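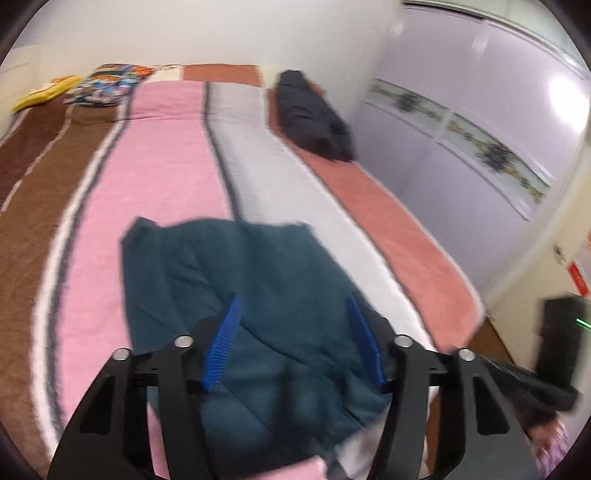
Katherine Paucar wrote to ask whether the first load may go into the cabinet on the day of delivery, and whether bedspreads and small cloths may be dried together. The answer to both is yes, provided that the steps in this section have been completed in order.

Section 2. Setting up the Skurton drying cabinet and running the first load

Before you start

Read this section in full before connecting the cabinet to the power supply. The cabinet must stand upright for two hours after it has been moved. Keep the delivery slip with this guide. The model number, 3,403, is printed on the slip and on the inside of the door, and the two should match.

CAUTION: Do not use an extension cord. Do not place the cabinet in a room where paint, solvent or fuel is stored.

Placing the cabinet

1. Choose a level floor within reach of a grounded outlet.
2. Leave a gap of 13 centimeters between the back panel and the wall.
3. Turn the front feet by hand until the cabinet no longer rocks, then tighten the lock nuts.
4. Open the door fully. It should stay where it is left. If it swings shut, adjust the feet again.
5. Slide the water tray into the lowest slot until it clicks.

Note: In rooms without a window, fit the exhaust hose described in Section 4. The hose is packed separately and may arrive in its own box.

Running the empty cycle

6. Remove all packing material, including the foam strip under the top rail.
7. Close the door, plug in the cabinet and turn the dial to Air.
8. Let the cycle run to the end. A faint smell of warm metal is normal during this cycle and should fade as the cabinet cools.
9. Unplug the cabinet and wipe the rails with a soft cloth.

Loading

10. Read the care label on every item. Wool, silk and anything with a rubber backing must be dried on Air only.
11. Hang bedspreads over two rails, with the weight even on both sides. Hang smaller cloths on the door rack - they dry sooner and can be taken out first.
12. Keep dark items away from pale ones for their first few washes and dryings.
13. Select Low for cotton and mixed fibers. Select High only for towels.

CAUTION: Never dry items that have been cleaned with a flammable liquid, even if they have since been washed.

Note: If the cycle stops early and the display shows 2486, the tray is full or not seated. Empty it, push it back in and press Start. If the code returns, disconnect the cabinet and contact the Prernley service desk, attention Arnulfo Echeverri, with the model number and the date of purchase.

Section revised 6 September 2025. Cleaning of the filter and tray is covered in Section 3.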